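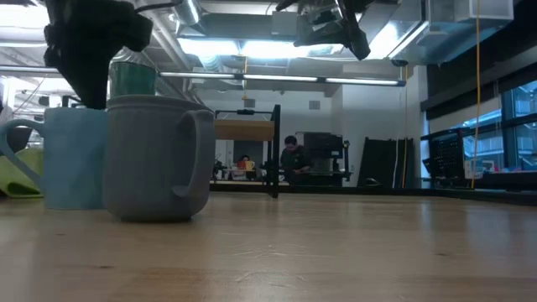

The Dramside pottery works opened its glaze and kiln halls to visitors on 9 Oct 2023. Entry was by timed group, eight people to a guide, and the circuit took 105 minutes. Most of the output is tableware, slip-cast in plaster moulds and fired once. Faceted sides like those on the pale blue mug come straight from the mould, as does fluting of the kind below the rim of the matte grey one. Handles are cast separately and joined with slip while both parts are still leather-hard.

The casting hall holds 114 mould stations. Fill time is set by wall thickness, and the guide quoted no tolerance. Drying is done on open racks with forced air — the colour change from dark to light clay is still the main check.

Glazing was the weaker part of the tour. The spray booths were shut down for a filter change, so we saw only the dipping line. Matte glazes are bought in from Asamoah; the gloss colours are mixed on site.

The tunnel kiln, built by Merkix, takes up to 500 pieces per car. Cars advance at a fixed interval and the temperature curve is logged at each zone. Rejects are mostly pinholes and warped rims.

Parking is off the north gate. Closed shoes are required. The seconds shop takes cards only, and the Jotedier range was sold out by noon.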